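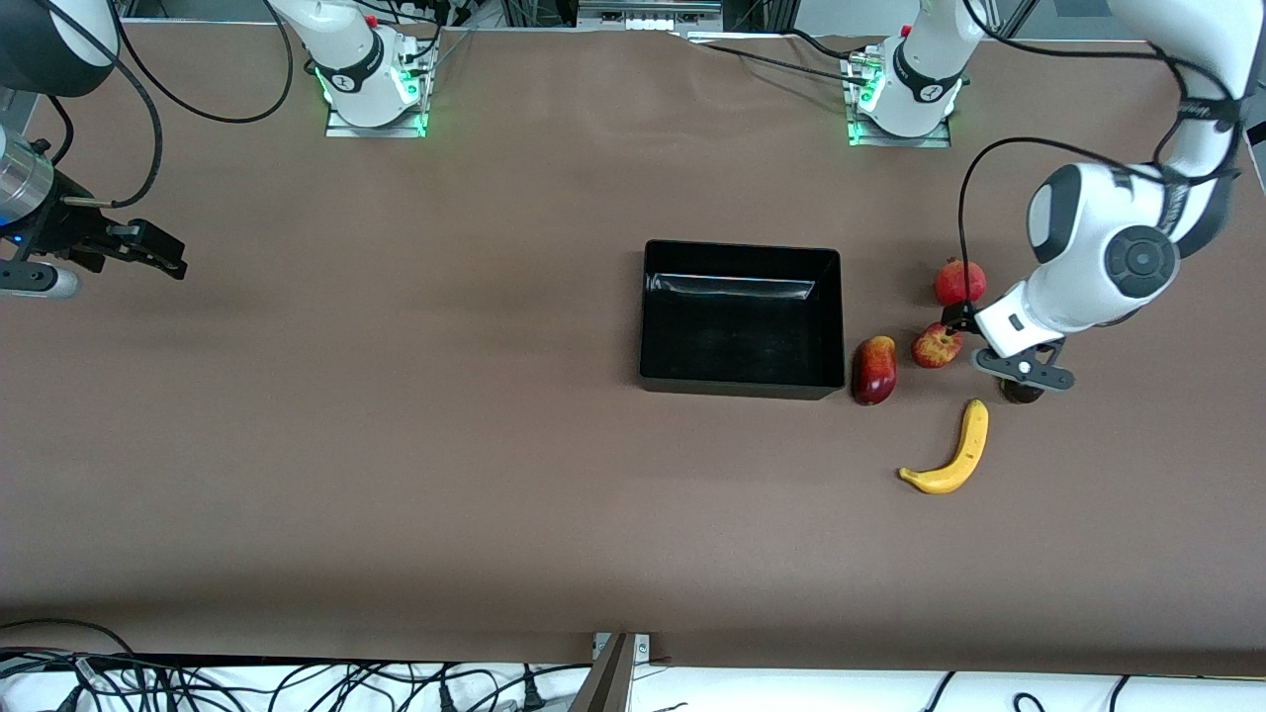
Getting more out of dried beans and lentils

September 27, 2018

I get more emails about pulses than anything else on this page, so I've finally put all my bean tips in one place. I've been cooking from dried for years (I still keep tins in for emergencies, usually chickpeas) and most of what follows I learned by getting it wrong first.

Soaking

I soak kidney beans, chickpeas and butter beans for 8 hours, which in my house means they go in the bowl when I wash up at night. Use far more water than you think. Chickpeas in particular will drink the lot and sit there poking out of the top looking wrinkled. Red lentils don't need it at all, and I don't bother with green or brown ones either.

If you forget, put the beans in a pan, cover them well, boil for a couple of minutes, then turn off the heat and leave them with the lid on for an hour. Not quite as good as overnight, but dinner gets eaten.

Kidney beans need a proper boil

Please don't skip this one. Drain off the soaking water, cover with fresh, and boil them hard for at least ten minutes before you turn them down to simmer. Undercooked kidney beans can make you properly ill. And don't put them in a slow cooker from raw - boil them first, then in they go.

Salt

My mum swore that salt made beans tough and I believed her until I was well into my thirties. I now put a spoonful in the soaking water and the skins come out softer, if anything. Tomatoes, lemon and vinegar are another matter. Add those once the beans are tender or you'll be waiting all evening!

When they just won't soften

Old beans are usually to blame. I once found a bag at the back of the cupboard when we moved to Kerkdale and simmered it for most of an afternoon, and they were still like gravel. Write the month on the jar when you fill it. Mine says December at the moment, so those are next for the pot. Hard water doesn't help either, and a small pinch of bicarb in the soak makes a difference. Only a pinch, mind, or they taste of soap.

Freezing

I cook a big bag at once, cool the beans quickly, spread them on a tray so they don't clump, then tip them into freezer bags. 100 g of dried beans makes a decent bagful for the two of us once cooked. Squash the air out and lay the bags flat - they stack beautifully that way.

Dal for a late night

Red lentils, water, turmeric, a bit of ginger. Skim the foam off and simmer until it all collapses, then fry cumin seeds and garlic in oil and pour the lot over the top while it's still sizzling. It thickens as it stands, so add a splash of boiling water when you warm up the leftovers.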